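**Ticket:** Picking cell 2, repeated stops during bar unloading
**Site:** Rolto, machining hall
**Opened by:** Wendell Schumacher, cell support
**Integrator:** Broron
**Priority:** Medium
**Status:** Closed, two follow-ups open

### Reported problem

Day shift reports that the cell stops with "path deviation, axis 6" when picking bars out of the metal bin. Stops come in clusters. The operator acknowledges, jogs the arm clear, restarts, and gets a normal run before the next one. Night shift reports the same fault but logs it as "bin empty" so that the line counter keeps running. That has made the history hard to use.

The counter stood at 1,063 picks since the last reset when I pulled the log. I filtered out the "bin empty" entries that were less than a minute after a refill and treated those as the same fault.

### Background for anyone new to this cell

Before July, bars were unloaded by hand at this station by one person per shift. That person now tends cells 1 and 2 together, refills bins, and clears faults. The job description was changed, but the fault training was a half-hour walkthrough on a Wednesday, and night shift got it secondhand. Several of the entries below come from that gap and have no mechanical cause.

### Log

**Entry 1.** Checked payload data in the controller. Value matched the Broron commissioning sheet. No change made.

**Entry 2.** Ran the pick routine at reduced speed with no bars in the bin. No fault in 300 cycles. Ran again with bars in. Fault returned on picks near the walls, where the wrist has to rotate furthest to line up with a bar. Picks from the middle of the bin ran clean.

**Entry 3.** Suspected cable drag. The hose and cable bundle is routed outside the arm and needs enough slack at the wrist to allow full rotation. With too much slack, the loop can touch the bin contents. With too little, it loads axis 6 at the end of travel. The Broron drawing gives a loop length, but does not say at which wrist angle it should be measured.
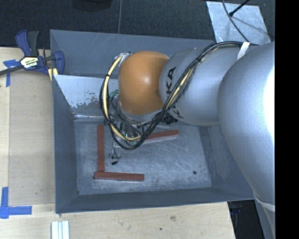
Bar orientation matters here as well. When bars end up at right angles to each other, the planner picks whichever one it scores highest and may turn the wrist most of the way around between two picks. Operators who unloaded by hand would take all the bars facing one way first. The planner has no such rule. Baptiste (the planning software) can be given a rotation penalty, and it was set to zero at delivery.

**Entry 4.** Set the rotation penalty to 4. Faults dropped on day shift. Cycle time went up slightly. Left it in place for a full rotation of shifts before touching anything else.

**Entry 5.** Night shift still faulting. Compared notes with the operator. Night shift was sliding the bin toward the arm after refilling so the bars were easier to reach from the aisle. The taught bin position no longer applied after that. Nothing in the written refill procedure said the bin had to stay where it was. Procedure amended: refill in place, check the clamp, check the bin corners before restart.

**Entry 6.** Reset the loop with the wrist at its furthest taught angle and replaced the ties. Axis 6 load at end of travel is down by up to a third, read from the controller trend.

**Entry 7.** Fault codes. Asked both shifts to stop using "bin empty" for anything except an empty bin. Night shift pointed out that any other code halts the line counter and that the counter feeds their weekly figure. This is a fair objection. Raised with production: faults acknowledged by the operator should not count against the shift. The change is made in Drandetance under shift reporting, and production has agreed to it.

### Resolution

Cause was a combination of cable loop length, zero rotation penalty, and bin movement after refill. All three corrected. No axis 6 faults on either shift since Entry 6.

### Follow-ups

1. Broron to add the wrist angle to the cable routing drawing. Open.
2. Repeat the fault training for night shift, at the cell, with the operators doing the jogging themselves. Open, waiting on cover for cell 1.

Do not raise the rotation penalty above the current value without checking cycle time against the saw. If the fault returns, note the wrist angle before acknowledging, as the controller clears it on restart.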